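# Wrist Pose Tracking for Kitchen Utensil Handling

## 3. Perception software

Our part of the Narnunik project was the tracking code. It takes head camera video and returns a pose for each wrist, which the planner (a separate group, working in Asix) uses to build grasp paths. Both wrists wear straps with square printed markers, and a module with its own marker hangs under each strap.

The first version solved for each marker separately and averaged the results. It jumped whenever a marker turned away from the camera. The second version treats everything on one wrist as a single rigid body and solves once per image. If no marker is found, the filter carries the last pose forward for up to 16 images and then reports the wrist as lost.

We kept to one counter and a set of kitchen utensils. The polished black surface was a hard case for the detector, so we left the glare in.

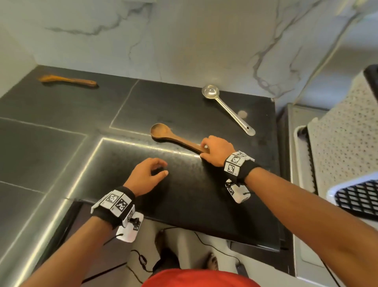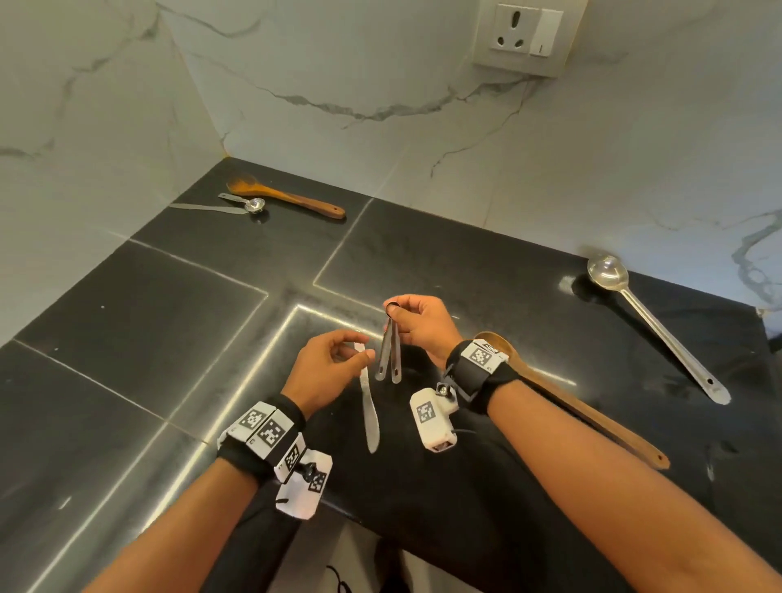
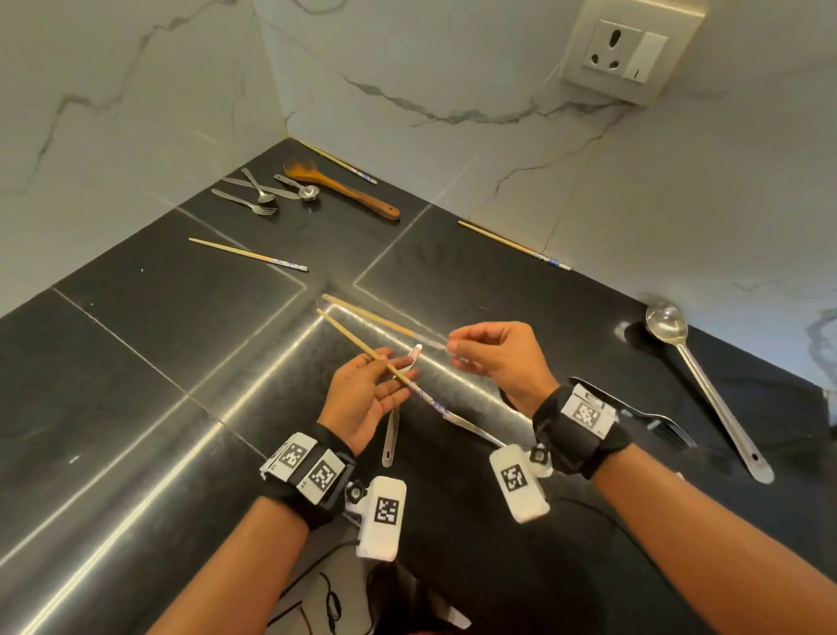
*Figure 4. Head camera views of the utensil task at the black counter, with markers on both wrists.*

## 4. Results and open problems

We labeled 100 images by hand and compared them with the output. The rigid body version found both wrists in almost 60 of them on the first try. Lowering the detector's contrast threshold helped, but it also let in false squares, which we now reject by marker ID.

Thin objects are still a problem. The Quezada segmentation module often merges two chopsticks held close together, and it sometimes loses a spoon handle against the counter seams. We did not fix this. The Gemus export script also drops the timestamp on the last image of each clip, so clips need to be trimmed by one before planning.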